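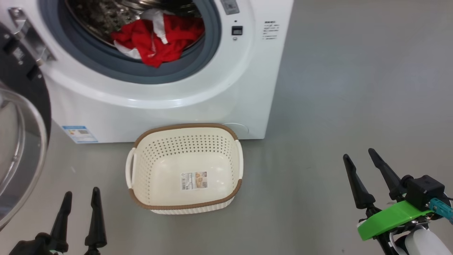

Wiltano Beta
Two-arm laundry handling kit for home and shared workshops

The Wiltano Beta is a build-it-yourself kit for moving textiles between a front-loading washing machine and a floor-standing basket. It is sold as parts, with firmware and a printed assembly guide. Mechanical assembly needs hex keys, a crimping tool and a flat floor.

Part number: 2412
Revision: Beta, April release
Page updated: 2024-11-02

What is in the kit

Two arms, left and right, with joint modules pre-greased
Two two-finger grippers with long tapered fingers, black
Wrist camera mounts and one head camera mount
Rinisico motor controller, one per arm
Cable set, 2000 mm, with strain reliefs
Fastener bag, sorted by assembly step

Not included: base frame, power supply, host computer, cameras, basket. Base frame drawings are supplied as DXF and can be cut from standard aluminum extrusion.

Fingers

The fingers narrow toward a rounded tip so that they can enter a drum without catching on the door gasket. Keep the tips clean. Grit on a tip will mark the rubber long before it affects the grip. Replacement fingers are sold in pairs under part number 848 and must be changed in pairs; the controller assumes equal length when it computes the closing point.

Working layout

Place the basket on the floor directly in front of the machine, centered under the door. The door must be fully open before the arms move into the drum. A glossy door rim and a curved glass both throw highlights into the wrist camera, so lock exposure during setup and repeat the calibration if the machine is moved. Outdoor or balcony use is possible in dry weather only - the joint modules are not sealed.

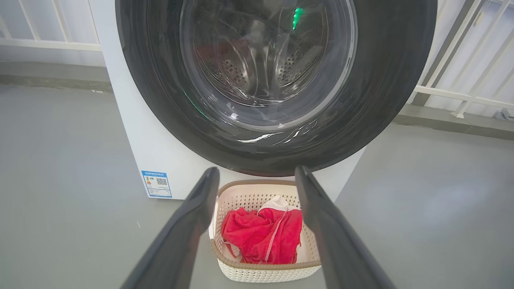
Wrist camera view with door closed, fingers open, red and white textiles in the basket.

Software

The Magaña control package runs on the host computer and talks to both controllers over USB. It records joint positions and camera streams to one session folder. The default log buffer holds 1000 entries per arm and can be changed in the settings file. Manual jog, home and stop are available without a host program running.

Limits

Do not use the kit on a machine that is running. Fit a hard-wired stop button within reach of the operator. Buttons, hooks and loose drawstrings can wedge between finger and linkage; remove such items from test loads.

Spare parts ship separately from kits.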